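Search this site Enter keywords Go

Print this page | E-mail this page

Bloxham School of Design
Course 324: Color in Interior Spaces
Handout 7 – Yellow and Other Warm Colors 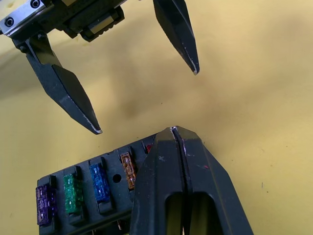
Warm colors are commonly said to advance, while cool colors recede. Students should treat this rule with caution. The strength of the effect depends on the lightness of the color, the size of the painted area, and the colors placed beside it. A pale yellow wall next to white trim may hardly seem to move at all.

Yellow reaches its full strength at a high level of lightness. When black is added, it shifts toward olive green, and many beginners are surprised by the result. Mixing in a small amount of a violet or brown will darken the color with less change in hue.

Lighting must also be considered. Under a warm lamp, pale yellow and white can be hard to tell apart. Samples should be viewed in daylight and again at 8 p.m. under the lamps planned for the room.

Assignment: Prepare three yellow samples on heavy card, using the Dritton paint set or an equal. Place each against a gray, a white, and a dark blue ground, and record your observations. Written reports may not exceed 2000 words and are due at the first class meeting in March.

Contact the Department | Copyright Bloxham School of Design | Back to top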